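2019-05-18

Nirnlow garment set, regrasp labeling

Picking up from the March entry, where I left the question of how to label the second grasp. The old rule was one label per demonstration: which garment, and whether it ended up flat. That works for towels. For anything with sleeves it throws away most of what we want, because the policy has to learn where to let go and take hold again, and a single label at the end says nothing about that.

New rule, starting with this batch: every gripper closure gets its own entry. Start is the first time step where the finger width stops shrinking, end is the first where it opens past the threshold. In between I write down what part of the garment the tips hold, from a short list (hem, cuff, collar, seam, body fold, don't know). "Don't know" is a real answer and should be used. In the first pass people guessed, and the guesses were worse than blanks.

Went through 226 demonstrations with the Jotach annotation tool. It still drops the last closure if the recording ends with the gripper shut. Workaround: pad the end by 14 time steps before loading. I put the padding in the import script so it doesn't have to be done by hand. 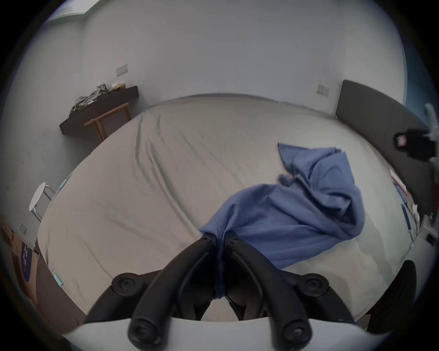
The part that takes longest is telling a body fold from a seam. When the cloth is bunched, the tips may be on both, and the two of us labeling did not agree on which one to write. For now seam wins if stitching is visible next to the tips at closure. If it only shows up later, while the garment is moving, leave the label as body fold. I don't want information from after the grasp leaking into the grasp label.

Training: same network as the Brastton baseline, same image size, action horizon 16. Only change is the extra input for the closure label, with dropout on it so the policy still runs when no label is given. Ran 4 seeds. Loss on the held-out set is lower with the per-closure labels in all of them, but the gap is small on one and I don't trust held-out loss much for this task anyway. Rollouts are what count and those haven't been done.

One thing I noticed while checking the curves – the gain is nearly all in the steps just before a closure. Mid-transport it makes no difference. Makes sense if the label mostly helps choose the grasp point, but it could also be the sampler, which now draws more windows near closures than it used to. Need a run with the old labels and the new sampler to separate the two. Should have done that first.

Orientation drift: a few of the longer recordings have the pose estimate sliding slowly while the hand is nearly still. Excluded those from training, kept them in the raw folder. The list is in the MacRitchie directory next to the calibration files. Please don't delete them, I want to try the newer tracking build on them.

To do:
– old labels + new sampler, same seeds
– second labeler redoes the seam/body fold cases without seeing mine
– fix the dropped closure in the tool properly
– rollouts, knit garments first, fixed starting piles so both policies get the same ones

Checkpoints are on the shared drive under nirnlow/closure_v2. The folder without the v2 has the threshold bug, don't use it.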